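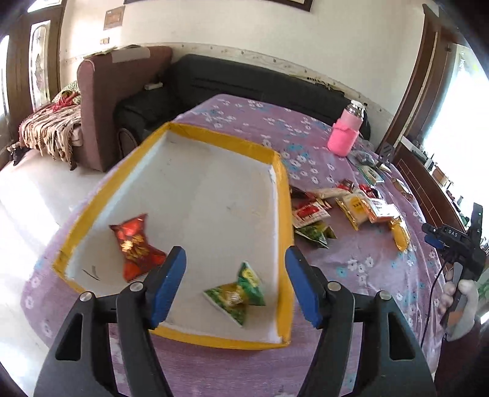

Where is the best place to sort a pile of small packets? On a flat surface at a comfortable height with good light, and for many homes this is the bed.

Small Packets, Shallow Box
Notes for the talk in Cloltville, Stukel Building, room 613
Speaker: Gervásio Rezende
Time: 25 minutes, then questions

Before I start
Check that people in the last row can hear. Ask someone near the door to close it when the hall gets loud. Put the handout on the chairs, not on the front table. In Quintana I left it on the front table and took most of it home again.

Opening (stand, do not sit yet)
Good evening, and thank you for coming. My name is Gervásio. I will speak about small packets: snacks, sauces, seasoning, tea, sweets, everything that comes in a wrapper you can close your hand around. I will not speak about the whole kitchen. Last October I gave a talk about the whole kitchen and it was too long. Afterward people came to me and asked only about the packets, so this evening we stay with the packets.

Ask the room: where are yours at this moment? Wait for answers. Usually somebody says a drawer, somebody says a bag inside another bag, and somebody says the pocket of a winter coat. Let them laugh a little, then go on.

The problem with a bag
In my home all of these lived in one shopping bag from Uritz that hung on the kitchen door. To find one packet of soup seasoning I put my arm in up to the elbow and moved everything. The heavy ones went down and the light ones came up. At the bottom I had things I bought for a dinner I do not remember. My wife bought the same chili sauce again and again, and it was a correct decision from her side, as she could not see that we had it.

Say slowly: what you cannot see, you will buy again.

Part 1 of 3: Empty it out
Take everything out and put it on the bed. Use a sheet that you can wash, and choose a time when no one wants to sleep. I prefer the morning. Curtains open, also the lamp on if the day is gray.

Do not try to make groups while you empty the bag. I did this the first time and I was holding one packet in each hand and one under my chin. Let it be a pile. Spread it with the flat of the hand until no packet lies fully under another one.

Put the pile on one side and the empty box next to it, close, so the hand travels a short way. I am right-handed and I put the pile on the right. I have tried it the other way and I did not like it, but I do not want to make a rule from this.

If you have a water bottle with you, stand it far behind the pile, cap closed. A mattress is soft and a bottle on it falls easily. I learned this with tea, in a cup. Many of the packets were paper.

(If they look tired already, tell the story about the cup. If not, leave it out.)

Part 2 of 3: The box
The box I like is shallow and white inside. Shallow means that one packet lies in it and there is no room for a second floor of packets. White is good for eyes like mine. Red, green, yellow and orange wrappers show very well on it, and even a small brown one does not disappear.

Colored tape on the rim is a nice thing too. I use yellow. On a pale sheet the edge of a white box is hard to see when you look down quickly, and with the tape you know where the box ends. Press the tape over the rim and down on both sides. At the corners, cut it and fold it, do not pull it around. If you pull, it comes up again after a week. A box with scuffs is fine. You do not need a new one for this, please do not go and buy one because of me.

Now you take from the pile, one packet at a time. Pick it up by the edge and not by the middle. Many snack packets have air inside and the middle is where you break the chips. Turn the front up. Put it down, do not throw it. It sounds strict, I know, but packets that are thrown slide under each other and then you have the bag again, only flatter.

Read each one when you hold it. You look for the date, you feel if it is whole, you ask yourself who in the house eats it. If the text is in a language you do not read, look for numbers near the seal. My neighbor gives me sweets from her travels and I can't read a word on them, so I ask her and write the answer on a piece of paper tape.

Which brings me to the pen.

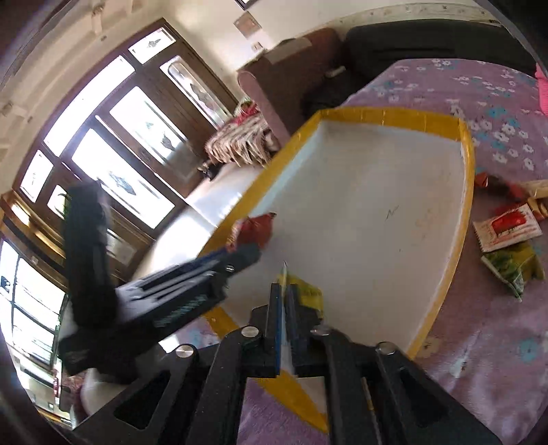 Keep one pen with the box from the beginning to the end of the work. I say one pen because with more of them you start to look for the better one. It can lie in the box with the packets, it needs no special corner. A slim pen is good, it takes little space. Close it when you put it down. The inside of my own box has marks from the times I did not do this, and they don't wash off.

What I write: the month only. I do not write the name of the food, the wrapper already says it. On small packets I write on the back, near the seal, where the surface is flat. On shiny wrappers the ink can rub off, so there I use paper tape. Write first on the tape and then stick it, the other way is difficult on a soft bed.

Wrappers that are empty. You will find some. Somebody ate the contents and put the wrapper back, and in my family we still do not know who. An empty wrapper does not go in the box, also not for one minute. Have a small bag for trash on the floor beside you. Clear plastic bags I keep if they are clean, and I fold them flat.

(Drink water. Look at the clock. I should be at the middle now.)

Part 3 of 3: Where the groups go
After the pile is gone, you have a full box, or 2 if your family likes snacks as much as mine. Now we make groups. I make them by when we eat, not by what is inside:

Things for the school bag.
Things for cooking. Seasoning, sauce, the soup powders.
Things for guests.
Things that must be eaten soon. These go in a bowl on the table, and on most days they are gone before evening.

You can have other groups. A lady in Quintana made hers by color and she was very happy with it. I asked her how she finds the pepper and she said the pepper is red. I had no answer.

The box then goes back to a shelf at the height of the eyes or lower. If it stands higher, you see only the tape and not the packets. In a narrow cabinet, put the short side to the front. If you have no shelf free, the box can slide under the sofa, but then put a cloth on it for the dust.

Shake the sheet by the window before you make the bed again. Seasoning packets always lose a little. I once slept on curry powder, and I have nothing more to say about it.

How often
I do this when the season changes. Some people do it each month and I admire them. If you only do it one time in the year, choose the week before you have guests.

A short exercise (only if there is time)
Ask people to take out everything small from their bag or pocket and lay it on the handout. Face up, nothing on top of anything. Give them two minutes. Ask who found something they had forgotten. Last time it was a cough drop and a bus ticket and a key that the man was looking for since spring.

Questions I usually get
Glass jars: good for tea bags, bad for anything with a date on the wrapper, if you take the wrapper off.
Children: give them the front-up job. They are serious about it.
Bad back: sit on a chair next to the bed and put the pile near the edge. Do not sit on the bed, everything rolls to you.
Ants: finish the open packets first. Put a clip on them and keep them in another place, not in this box.
Is cardboard fine: yes, if the kitchen is dry.

Closing
Thank the Stukel staff for the room. Remind them that the tape roll and the sample box are on the table and they can touch them. The chairs go back along the wall.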